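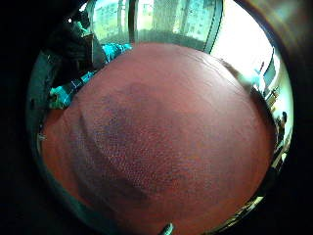 夹爪镜头看到的球。最下面那一点灰色是指尖，窗外是对面的楼。

四月在Drerwood待了大半个月，跟着采数据。先交代一下我的立场，免得有人看到后面觉得我态度突然变了：我一直不太信“多采一点就好了”这句话，去之前不信，回来以后还是不太信，只是不信的地方换了几个。

活儿本身很好懂。手里拿一个夹爪，夹爪上装着鱼眼镜头，人握着它去做事，抓东西、推东西、把东西从这头搬到那头。镜头录下来，手柄上的编码器记开合，惯性单元记晃动，晚上再交给一套叫Ingvarsson的软件把夹爪的轨迹算出来。算得出来的进训练集，算不出来的进另一个文件夹，那个文件夹越来越大，后来大家都不爱打开它。

这次的任务表是Cristóvão Meireles写的。他管训练，人在另一个城市，我们基本靠消息联系。表上有杯子、毛巾、纸盒、抽屉，还有篮球。篮球排在靠后，我当时扫了一眼，以为是最省事的一项，球嘛，又大又不怕摔，颜色也鲜艳。结果它占掉的时间比抽屉还多。

球的麻烦，看图就能明白大半。靠近以后镜头里几乎只剩球。夹爪离目标越近，画面里能告诉你“我在哪儿”的东西就越少，偏偏接触那一下是整段录像里最要紧的一下。轨迹软件要找特征点，球面上有的是特征点，密密麻麻的小颗粒，每一颗长得都差不多。它高高兴兴地跟住一大片颗粒，然后球一转，它就认为是夹爪在绕着世界转。

我跟Cathal Sheehan为这事争过。Cathal是带我的人，采得比谁都多，手也稳。他的意见是，只要背景里还留着窗户，留着墙边的东西，软件就有办法锁住，球上的点会被当成异常剔掉。我说你去看看靠得最近的那几秒，背景还剩多少。窗户是有，可是过曝，外头那些楼白花花的，窗格子倒是还能看出来一点，隔着那么远，夹爪平移几厘米它们根本不动。用远处的楼来估计转动没问题，估计平移就差点意思。

他不同意。他说墙那边还有近一点的东西。我说在画面边上，鱼眼边上都弯成那样了，你标定做得再好，那一圈的残差也是最大的。

这种争论在采集间里一天能有好几回，一般以去倒水结束。

好，说数字。篮球这一项我们一共录了109段。这109段里，Ingvarsson第一遍就给出完整轨迹的有多少，我在这里不写，因为Cristóvão后来改了阈值，同一批文件，两个阈值，两个结论，写哪个都像在骗人。这正是我对这类项目最不放心的地方。大家汇报的时候喜欢报“有效样本数”，可“有效”两个字是在软件的配置文件里定义的，谁都可以去改那一行，改完以后当天的工作成绩就变好看了，球还是那个球。

我问过他为什么放宽。他回得很坦白，说原来的阈值是从桌面小物体那一批沿用来的，对大物体太严，很多他人眼看着没毛病的轨迹也被扔了。这个理由我接受。但我接着问，人眼看着没毛病是怎么看的，他说把轨迹画成三维曲线，看顺不顺。我就不接受了。一条曲线顺，说明不了它对。滤波以后什么都顺。你把一段完全错的轨迹平滑一下，也是一条很漂亮的弧线。

后来我们还是做了个笨办法的检查。在地上贴胶带，标起点和终点，夹爪从起点出发，碰球，再放回起点，看软件认为它最后在哪儿。这是很老的法子了，做过测量的人都会笑。我做了11次。有几次回得很准，准到我都有点不好意思；也有几次，软件坚信我把夹爪放到了半空中。共同点一下就看出来了，飘走的那几次，都是我贴着球停得久的。手一停，镜头前面全是球，球又在指头底下慢慢蹭着转。

Cathal看完说那以后别停。行，任务说明里就加了一句，接触以后不要停留。

可是这么一加，数据就变了。原来人抓球是会停一下的，两只手也好，一只手拿夹爪也好，碰到以后要掂量一下再使劲。现在所有人都学会了碰上就走，动作又快又干脆，为的是让轨迹软件舒服。模型从这里学到的是一个害怕停顿的人怎么抓球。将来它在Rotorstead那边的货架前面，碰到一个圆的、会滚的东西，也会碰上就走。到那时候大概会有人开会讨论，说策略太激进了，要不要再采一批慢的。

我把这个意思写成一段话发给Cristóvão，他回了一个“嗯”，过了一阵又补了一句：“我可以在训练的时候把速度归一化。”我想了半天，没想好怎么回。停顿里头的东西都没录进去，归一化能归出来什么呢？

再说说Grusard。夹爪是他们家的，第二版。我对硬件的怨气比对软件少，毕竟每天握着它，多少有点感情。指头软，张得够开，扳机的行程也还算合适。但拿它对付篮球，谁想的？张到最大也包不住球，只能拿指尖去抵，去拨，去托。所以“抓球”这个任务名从一开始就名不副实，任务表里写的是grasp，录像里十有八九是推。我提议改名，Cristóvão说名字已经写进标签体系了，改一个要连着改一串。于是语言标注那一栏还是“抓住篮球”，对应的画面里是一个灰色指尖顶在球的下沿。

有朋友看到这里可能会说，这有什么关系，模型会自己对应的。会，它会学到“抓住”这个词遇到球的时候，意思就是用指尖顶一下。它学得很老实。然后哪天你跟它说抓住那个瓶子呢。

（写到这儿去热了个饭。）

光线也值得抱怨几句。采集间的窗户很大，采光很好，住人是好房间，采数据就难说。镜头一抬，自动曝光照顾窗外，球中间那一块就发暗发紫；镜头一低，球恢复了砖红色，窗户又白成一片。同一只球，在数据里能有好几种颜色。Cathal说这叫多样性。我很烦这个用法。多样性应该是你有意安排的，换房间、换球、换时辰，并且你记得自己换过什么。自动曝光来回跳，那是噪声，而且它跟夹爪的姿态是绑在一起的：镜头朝上就暗，朝下就亮。模型要是够聪明，完全可以从亮度上猜出自己手腕的角度，在这个房间里准得很，换到没有窗户的仓库里就成了瞎子。

我建议把曝光锁死。试了，锁死以后靠近窗户的全废，背着窗户的还行。又建议拉窗帘，没有窗帘。最后折中，下午太阳转过去以后再录球，上午录抽屉。这样一来，所有的抽屉都在上午的光里，所有的球都在下午的光里。我当时就说了，这又是一个绑在一起的东西。没人反驳我，大家只是累了。

人也会进画面。鱼眼什么都拍得到，旁边站着的、坐着的，衣服、胳膊、靠过来的布料，都在里头。表上要求“背景中尽量无人”，在一个不大的房间里，这句话约等于没写。我对这条反倒没那么大意见。真要放到有人的地方去用，画面里就该有人。我担心的是另外一件事，就是总是那么几个人。几个采集员的衣服轮着出现，过一阵子，模型见过的“人类”就是这几位的外套。

隐私方面，脸大多看不清，镜头边缘又糊又弯。但“大多”不够，导出前得逐段过一遍，看见脸清楚的就打码。这个活我干了两个晚上，眼睛很难受。鱼眼画面看久了，再看直的门框都觉得它在往外鼓。

现在讲讲总数的事，也是我最想讲的。

整个项目的目标是1000段。为什么是1000？我问了一圈。Cathal说是表上写的。Cristóvão说是立项时候定的，他来的时候已经有了。立项的人我没见过。我猜，只是猜，是因为这个数字放在报告里好看，后面三个零。没有任何一次实验说明九百段不够、一千段正好。我要是掏钱的人，我第一个要看的就是曲线：给一半数据是什么表现，给四分之一是什么表现，哪一种物体加了有用，哪一种加了没用。这张图到我走的时候还没有。

理由倒是也讲得通，中途训练费机器，要等数据齐了一起跑。可是等数据齐了，才发现球那一项的标签和动作对不上，怎么办？再采呗。那时候房间退了，球也还了，采集员各忙各的去了。我在别的项目里见过一模一样的事，换了个物体而已，上回是雨伞。

我拼命劝他们先拿手头的跑一次，哪怕是小模型，哪怕在我的笔记本上跑。最后Cristóvão松口了，挑了两项，毛巾和球，各拿一点，训了个很小的，装到Drerwood那台臂上试。一共试了29次，毛巾和球混着来。

我不准备给成功率，因为我们事先没说好什么算成功。这一点我自己也有责任，我光顾着吵曝光了。球被碰到了算不算？碰到并且往目标方向滚了算不算？Cathal站在边上打分，看到第十来次，我们俩给同一次的分都不一样。他觉得滚过去就行，我觉得它滚到哪儿跟策略没关系，地面有点斜。我们拿水平仪量了，真有点斜。把球放在那儿，手一松，它自己就往那个方向去。

所以那些被Cathal算作成功的，有一部分是地板的功劳。采集的时候也是同一块地板。我又想到，数据里那些漂亮的、顺畅的推球动作，有多少是地板帮着推的，没法分。夹爪上没有力传感器，指尖用了多大劲，一概没记。

毛巾倒是让我意外。毛巾那边表现像样，能看出来是在找边，找到边再捏。我本来以为软东西最难。回头翻录像，毛巾的录像里轨迹几乎都是好的，镜头离得再近，周围也露着一圈桌面，桌面是直的、不动的，软件有得抓。这么一对照，我觉得球的问题主要出在画面被占满上，圆和滚排在后面。这是我这趟唯一比较有把握的判断，依据还是很薄，一个小模型，几十次都不到的试验，打分的两个人意见不合。你们看看就好，别引用。

有读者以前留言问，采集员到底需不需要培训。需要，不过跟一般理解的不一样。动作谁都会做。难的是忍住不“演”。人一知道自己在被录，动作就变得像教学片，每一步都清清楚楚，夹爪端得笔直，对准，停半拍，再伸过去。Cathal录得太多，已经录出一套标准姿势，好看，也省事，轨迹软件最喜欢他的文件。我录的就很难看，手抖，绕路，有时候第一下没碰准，要退回来重新来。我录的那些被筛掉的比例比他高得多。

可是退回来重新来，难道不是最该学的吗？机器在现场绝大多数时间都是没碰准的。筛数据的规则里写着“包含失败尝试的片段请重录”，我为这句话发了一封很长的邮件，措辞不太客气，后来道了歉，但意见没撤回。折中的结果是，失败以后自己补救成功的，可以留，要打一个单独的标签。等到标签栏加好，我已经录完球了。早先那些带补救的片段，有的被我自己按规矩删掉了，想起来就懊恼。

记录表我也有话说。表上让采集员填“场景编号”“物体编号”“操作者编号”，不让填备注。我偷偷在本子上记了备注，比如球气不足的时候打了气，打完以后弹得厉害；比如中途擦过一次镜头；比如有一段我打了个喷嚏。最后这些备注派上了大用场，打气前后的片段，推的力道和球的反应明显两样，要是没有本子上那一行，谁也想不到去分。我把本子拍照发给了Cristóvão，建议下一版表格加备注栏。他说自由文本没法处理。我说那你就用人读。

至于Rotorstead那头，他们是将来要用的一方，来看过一回，站在采集间里看我们拿夹爪碰球，看了一会儿，问了一个很实在的问题：我们仓库里没有篮球，你们录这个干什么？

Cathal答得很好，说是为了泛化，大物体，曲面，会滚动，这些性质在别的东西上也有。我在旁边没吭声。这个回答在道理上没错，我也希望它对。但“希望篮球能教会它搬桶”这件事，是可以验证的，拿一只桶来试就行。那天没有桶。后来也没有。他们要是真送一只桶过来，我愿意再去一趟，自己掏路费。

不知道是不是该讲点好话。也有。跟几年前用遥操作臂采数据比，手持夹爪真是轻快太多了，不用等臂动，不用怕撞，走到哪儿录到哪儿。我以前坐在遥操作台前面，半天才出几段，出来人都是僵的。现在拎着就走，一个下午下来，手腕酸归酸，录到的东西多得多。成本下来了，这是实打实的好处，我没有怀疑。

我怀疑的是成本下来以后人的反应。便宜了，就不想了，先录再说。以前一段数据贵，录之前大家要坐下来谈：这段要教它什么，怎么知道教会了。现在这个谈话没有了，任务表从天而降，上面写着篮球。

给打算自己弄一套的朋友列几件我这回吃过亏的事，随便看看。

接触阶段画面会被占满的物体，先录几段，把轨迹算出来，对着地上的胶带核一遍，再决定要不要大批录。别看曲线顺不顺，看回不回得了原点。

地面和桌面，拿水平仪放一下。这个我说出来都嫌丢人。

曝光要么锁，要么记。自动曝光的参数能导出来就导出来，跟视频放一起。

什么算成功，写在纸上，让两个人各自对同一批录像打分，对不上就改到对得上为止，这件事要在碰机器之前做。

给采集员留一个能写字的地方。

删任何东西之前挪到别处去，别真删。我那几段补救片段就是这么没的。

最后说一下现状。我走的时候总数将近29%……写到这里去翻了一下本子，这个数是某一天中午的，后来又录了不少，作废，不报了。总之离目标还有一大截。Cristóvão说球那一项先冻结，等他把遮掩球面的办法试一试，就是算轨迹的时候用分割把球抠掉，只拿背景去算。我觉得方向对，但抠掉以后剩下的那点背景，就是开头那张照片里球上头那一条窗户和两边的零碎，够不够用还得看。他答应算完把原点误差发我，好的坏的都发。

Cathal还在录抽屉。他昨天发消息说抽屉的把手松了，问我本子上有没有记是从哪一段开始松的。我翻了，没有。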